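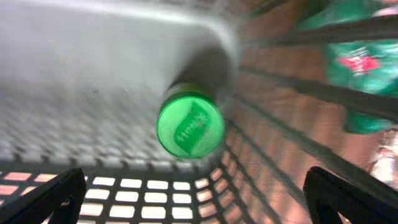

Talk notes: Testing the waters, or how a campaign starts before it starts
June meetup, Beltlow Public Library, downstairs room. 60 minutes with questions. Keep water handy.

OPENING (5 min)
Hello, thank you, so good to see this many people out for a talk on exploratory periods! Ask for hands: who has ever signed a candidate's petition? Who read the whole sheet before signing? (Wait. Let them laugh.)

Say up front that I'm not here for or against anybody. I just love this stretch of the calendar, the months when a person is plainly running and keeps telling reporters that they're "talking it over with family."

WHAT TO WATCH FOR (15 min)
Start with staff. A would-be candidate can't hire a campaign manager without a campaign, so the people who would do that job turn up somewhere else first: a policy group, a speakers' series, a small nonprofit with a hopeful name. Read the job titles. A group that does "civic education" and suddenly needs a field director is telling you something.

Then travel. Go slow on this part, people enjoy it. Why does a county official from Jidgate need to give a lunch speech at the far end of the state? Look at who invited them and who sat at the head table.

Then the book. Every chapter ends with a lesson, there's always a grandparent, and the hard votes get a page and a half. I read these for fun and I'm not ashamed of it. Read the short passage from the grandparent chapter (marked with the yellow tab). 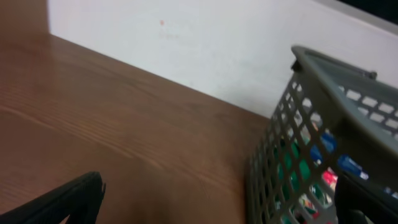

Last one is the change in how they talk. Local people start using national words. A mayor who spent two terms on storm drains now has thoughts about trade. Play the two radio clips back to back, older one first. Check the volume before people arrive, the second clip is much louder.

THE JIDGATE STORY (15 min)
This is the heart of the talk, don't rush it!

Open seat for the state senate. Two people everybody expected to run, and neither would say so. One had a listening tour, the other had a newsletter. The newsletter had 1271 names on it by spring, and that number got passed around town as if it were a poll. It wasn't one. Plenty of those readers lived outside the district, and plenty had signed up at the fair to win a ham.

The listening tour made 54 stops. The stops that mattered were the tiny ones, the church basements and the feed store, where the same few people kept coming back with a friend. By filing time those friends were carrying petitions.

Pause here and ask: which of the two would you have bet on? Take three or four answers. Then tell them the newsletter candidate never filed, and that the listening tour candidate won the primary and lost in the fall. Somebody always groans. Good.

If asked about money: keep it general. Rules differ from state to state and by office, and I'm not a lawyer. Point to the handout, which lists where to look up filings.

TRY IT YOURSELF (10 min)
Pick one person you suspect is running. Write down the name tonight, fold it up, and put it in a drawer. Then follow their public calendar through the summer and see if you change your mind. I've been wrong plenty of times and it's still the most fun I have with a newspaper.

QUESTIONS (15 min)
Repeat each question for the back row. If it gets quiet, ask who they think will run for the Beltlow seat. Handouts are on the chair by the door, and the room has to be clear by 9:00.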